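Mösli House Clothing Room - Progress Report to the Flotirton Fund
Period covered: September to December

1. Summary

The grant was for sorting, folding and giving out donated clothes from the spare bedroom on the second floor of Mösli House. The room has been in use since the middle of September. We have taken in 900 garments and given out 500 of them. The rest are either waiting to be sorted or stored for spring.

2. Intake

Most clothes came through the drop-off point at the Bronisik store, which keeps a bin for us by its side entrance. The bin filled faster than we planned for in October and we moved from one pickup a week to two. The extra trips are covered by the transport line and no change to the budget is requested.

Quality has been mixed. Adult tops and sweaters arrive in good shape. Children's pants are short in every size, and winter coats ran out by the end of November. We have asked Bronisik to put both on the sign above the bin.

3. Sorting and folding

All folding is done on the bed. We had asked for a folding table in the original application, but the bed turned out to be a good height and gives more surface, so the table has not been bought. The quilted cover stays on and its stitched grid is handy for lining up sleeves and hems. Finished clothes are stacked along the wall side of the bed until there are enough to carry down.

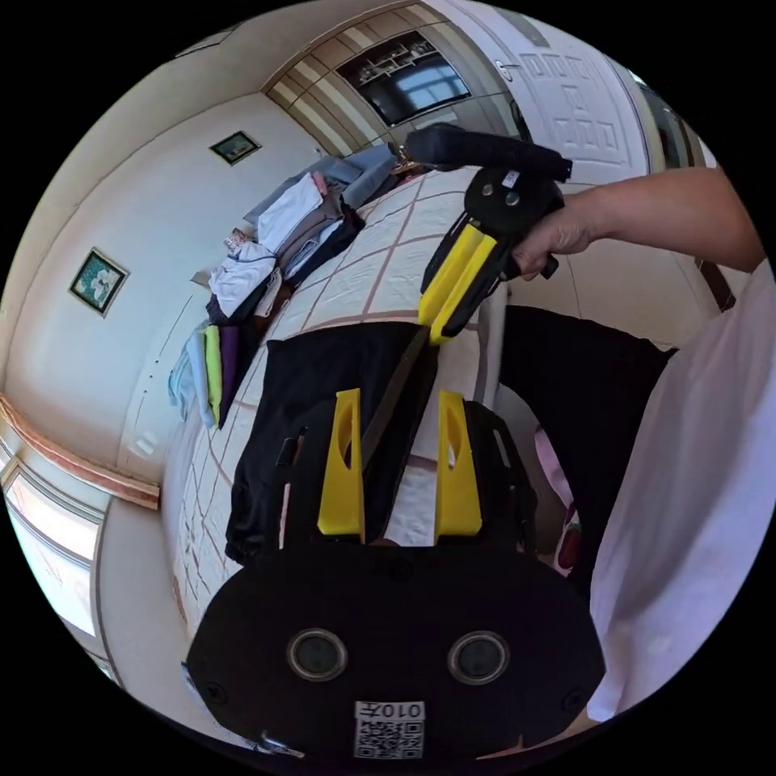 Dark clothes are the slowest part of the work. Black garments all look alike in a pile, and lint and small stains are easy to miss, so they are now spread out one at a time and checked before folding. We do them in the morning when the window light is best. Colored items go quicker and are usually left for the afternoon.

The stacks were falling over in the first weeks. We now stop at 16 items per stack - fewer for heavy sweaters - and that has mostly fixed it. Labels for sizes are still handwritten on masking tape and come off too easily. We will try tie-on tags next.

4. Giving out

Families come by appointment, downstairs in the hall. The Mikus laundry lets us use two machines after closing, and anything that smells of storage goes there first. This adds a day or two between sorting and giving out. Appointments in November were fully booked and four families had to wait until the next month.

5. Spending

We have spent $800 so far, mainly on transport, bins and detergent. The money set aside for the table is unspent. We would like to move it to hangers and a rolling rack for coats, and ask for your approval to do so.

6. Next period

- Clear the unsorted bags from the hallway by the end of January
- Switch to tie-on size tags
- Open one evening a month for families who cannot come during the day
- Ask Bronisik about a second bin for shoes

The next report will follow in April, with receipts attached.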